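Cellulose sponge cloths going sour within days: wash, boil or bin?

Posted in Kitchen and Cleaning, 1/29/25

Hinds
I use thin sponge cloths for worktops. A new one smells sour within four days in summer, a bit longer in winter. Water here is hard (Gullham supply). I rinse after each use and leave the cloth over the tap. I have tried bleach, which clears the smell but makes the cloth go thin. Is there a wash temperature that works without wrecking them? The packet says 60 but gives no number of cycles.

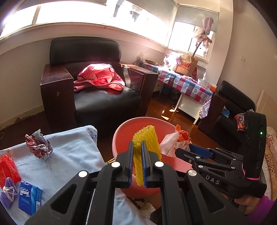 I would also like to know whether washing-up liquid left in the cloth makes it worse. My neighbour says it does, I have my doubts.

Multeck
The smell comes from bacteria feeding on grease and food held in the pores. Drying time matters more than the product used. A folded cloth over a tap stays damp at the fold for most of the day. Hang it flat from one edge.

For washing, 60 degrees with ordinary powder, no softener. Softener coats the fibres and they stop taking up water. I get around 12 washes before the edges split. Boiling also works: a pan at 100 degrees for five minutes, then wring out. Do not tumble dry, cellulose goes stiff and cracks.

Leftover washing-up liquid does hold some grease in the cloth, so your neighbour is partly right. Rinse in hot water until there is no foam.

Keep cloths and paper waste apart while cleaning. Ink from damp printed paper can transfer to a cloth and does not always wash out. 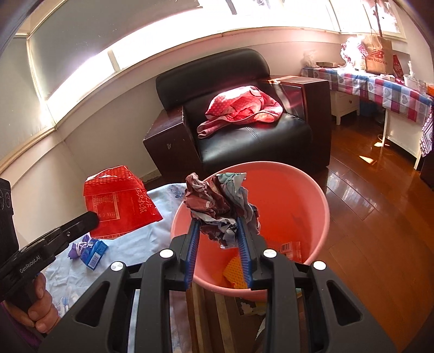 Crumpled printed paper over a pink bucket.

On bleach: it attacks cellulose, so thinning is expected. If you must, dilute well and keep the soak short.

Zudance
I just buy a pack of 16 and bin them weekly. Microwaving is supposed to work as well but mine caught at one corner so I would not.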